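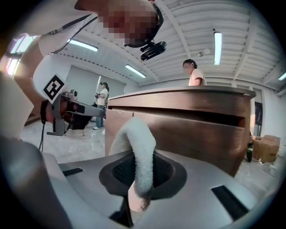 A hand-held gripper with a square marker mounted on top, held by a person wearing a head-mounted device.

Opening weekend is the wrong yardstick for animated features

The distributor Stavico reported in July that its animated feature "Uder" had taken a disappointing sum in its first three days, and the trade coverage treated the matter as closed. I think the coverage was wrong, and the reason has to do with how the number is built.

An opening weekend gross is a product of four inputs: the number of screens, the number of showings per screen, the average ticket price and the share of seats sold. The first two are set before a single ticket is bought. A film that opens on 2,000 screens and a film that opens on 408 are measured on the same chart, and the chart carries no column for the difference. "Uder" opened on 408.

Animated films for family audiences are also poorly served by a three-day window. Adults going without children tend to decide early and attend in the evening, when tickets cost more. Families buy child tickets, attend matinees, and often go on the second or third weekend, once a birthday or a rainy day comes up. Their spending arrives later and at a lower price per seat. Ranking both kinds of film by the first three days favors the first kind by design.

Houda Sqalli books films for a regional chain based in Dultport, and she holds the opposite view. Her argument is practical. Screens are committed one week at a time, and a booker has to decide on Monday morning what stays. The opening gross is the only figure available at that hour. I accept this as a description of her job. It does not follow that the rest of us should use her figure to judge whether a film found its audience.

A better measure already exists, and the trade uses it when it suits. The multiple is the total domestic gross divided by the opening weekend. A film with a multiple of two lost its audience quickly. A film with a multiple of four or more kept it. The multiple has its own defects. A very small opening inflates it, and a film held in theaters by contract will look healthier than it is. For this reason I would print it next to the average gross per screen, with the screen count in the same row. Three numbers fit on one line of a table.

"Vishwakarma" is a useful case. The film, a hand-drawn feature that runs 116 minutes, opened on 40 screens and did not appear in any weekend top ten. It stayed in release for nearly five months. Malsha Sheikh, its producer, has said that the second month brought in more than the first. Under the present method of reporting, that film has no result at all. It was never a hit and never a failure, and the companies that finance animation could learn nothing from it by reading the charts.

The financing is where the harm occurs. Budgets for new animated features are set by comparison with earlier ones, and the comparison tables are filled in from opening grosses. A studio that reads the table literally will conclude that only sequels with wide releases are safe. It will then make sequels and release them widely, and the next table will agree with the last one. Fathima Miah made this point in a panel talk on film lending, where she called it a sampling problem. I would use the same term.

There is an objection from Ilse Van Beek, who edits a weekly box office newsletter, that readers want a winner and a loser by Sunday night. They probably do. A newsletter can supply one and still hold back its verdict on the films whose audience has not had time to show up. A line reading "result pending, fourth weekend" would cost one row of type.

"Uder" is now in its fifth week and still on most of its original screens. Its multiple stands above three. I have not seen that figure printed in any of the outlets that covered the opening.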